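Tiempo de lectura: 2 minutos

Poner letras de espuma en un plato es tarea de parvulario. En Rendden le dedican jornadas enteras. Una operadora guía el brazo con un mando, la pinza baja, agarra una letra, la suelta en el plato, y el sistema guarda el recorrido como ejemplo. Luego se desordena todo y se vuelve a empezar. El lunes que fui llevaban 136 repeticiones y a Weronika Szczepańska le parecían pocas.

«Con 20 ya se mueve, pero duda», me explicó. Dudar, en su jerga, es quedarse parado encima de la mesa.
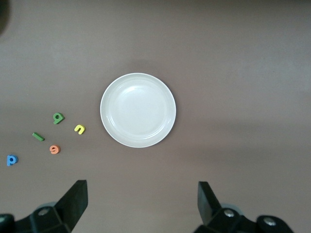 Texto: Tonantzin Meléndez

Un plato blanco, cinco letras y una mesa lisa, sin migas ni manteles. Pregunté qué pasaría en una cocina de verdad y me hablaron de noviembre, cuando esperan cambiar de mesa. De mesa, insisto.

Ingvar Bergmann, que compra estos datos para Dimine, defiende que la variedad llegará con el volumen. Puede ser. Pero casi 3 de cada cuatro grabaciones que me enseñó las había hecho la misma persona, con la misma manera de acercarse a la letra. El robot aprenderá a imitarla a ella. Que eso sea aprender a recoger está por ver, y la empresa aún no ha publicado ninguna prueba fuera de su sala.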